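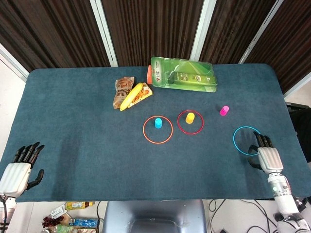

Doina Delić spent nine years on the packing line at Grabowska before the company moved her to a training room upstairs. Her job now is to set tasks for a two-handed robot and write down where it goes wrong. One exercise uses small upside-down cups and thin colored rings on a teal cloth, with the blue cup in the orange-red ring, the yellow in the darker red, and the pink outside any ring. Packaged food, much closer to what the line handles, goes at the back of the table.

Grabowska began the program in September with 2 robots and 40 packers. Six packers have since moved to training jobs, at slightly higher pay. The others still work the line, and some are uneasy.

"I like the chair," Delić said. "I miss the talking."

Shift lead Nahom Belay said hours have not been cut. He has asked for that in writing and is waiting for an answer.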